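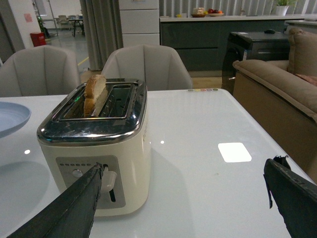

Toast first, everything else after.

I have been meaning to write about moving to Erwood since April, and every time I sit down to it I end up making toast and looking out of the window at the hill instead, so you will have to forgive me if this one wanders about a bit.

The thing I wanted to tell you about is the mornings. In Brarudow I was woken by bin lorries and had my breakfast standing up (usually with one shoe on), and I got quite used to thinking of that as normal. I was out of the door by quarter past seven and couldn't have told you what I'd eaten. The kitchen was so narrow that you had to close the fridge before you could open the oven, and I loved that flat dearly, but I never once sat down in it before noon.

Now I get up at much the same hour and have no train to catch, and oh, the difference! I put the kettle on, I cut the bread if it's a loaf from Kerkeck (the bakery van comes on a Thursday and you do need to be quick, I've missed the seeded one 4 weeks running) and then I sit. Some days I read. Some days I listen to next door's hens having what sounds like a terrible falling-out. It takes me a good 15 minutes to get through two slices and I don't feel the least bit guilty.

Butter right to the corners, by the way, and then marmalade. My mother was a jam person and we never did settle it.

I won't pretend it's all lovely. The back bedroom is damp, the post is late, and I have been to the tip so often that the man there waves. I still miss being able to walk out for a pint of milk at 9 at night. And the big blue Louro teapot didn't survive the move, which I minded far more than I'd expected to. I've been looking for another in the charity shops ever since, so if you happen to see one with its lid, please do let me know.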